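Levotari compares two grippers on kitchen tasks

21 September 2018

The robotics workshop Levotari has finished the first part of a comparison between two grippers for small household work. The trial started in June and used one arm for everything, so that only the gripper and its settings changed between the runs.

The two grippers are called Drokier and Flarka. Drokier is the older one, with stiff fingers and a simple open-and-close drive. Flarka has softer finger pads and can report how strongly it is holding. Both were mounted on the same wrist plate and both were driven by the Mendes controller, which the workshop has used since last year.

"We wanted to know which one we should keep on the arm for the winter," said Gergely Bakos, who leads the trial. "People had strong opinions about it, but we had very little data."

In total the arm made 1,722 attempts. The tasks were of the ordinary kitchen type: to take a cup by its rim, to lift a toy fruit and put it on a plate, to move a mug, and to work at the door of a small toaster oven. A human operator reset the table after each attempt and wrote down the result. An attempt was counted as good only if the object stayed in the gripper until the end of the movement.

The results are mixed. With round and light objects the Flarka gripper was clearly better, and the toy fruits were dropped less often. On the oven the order was the opposite. The soft pads bent when the arm pulled, and the fingers slid away before the door was fully open. Drokier did this task more slowly, but it held.

The team also found that a part of the difference came from the controller. In its standard setting Mendes closes both grippers with the same speed – this suits the stiff fingers but is too fast for the soft ones. After the closing speed was lowered, Flarka lost fewer cups. The earlier runs with cups were then repeated, which took the team 5 extra days.

The view from above was another point of discussion. One overhead camera was enough for flat objects such as plates.
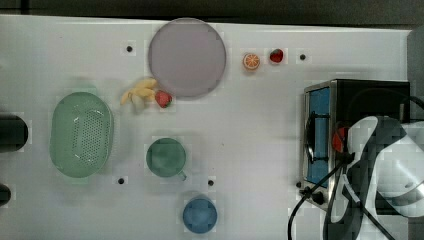 For the oven it was less helpful, as the arm often covers the place where the fingers meet the door. A second camera on the wrist was tested for a short time and gave a better view of the contact, but its cable limited how far the wrist could turn. Mr Bakos said that a shorter cable has been ordered.

For the moment Drokier stays on the arm, mainly because of the oven. The next part of the trial will use new pads for Flarka, made from a harder rubber, and will last around four weeks. The table layout and the list of objects will stay the same, so that the new numbers can be compared with the present ones.

Levotari plans to publish the result sheets for both grippers together with the controller settings. Workshops that use the Mendes controller can ask for the settings already now.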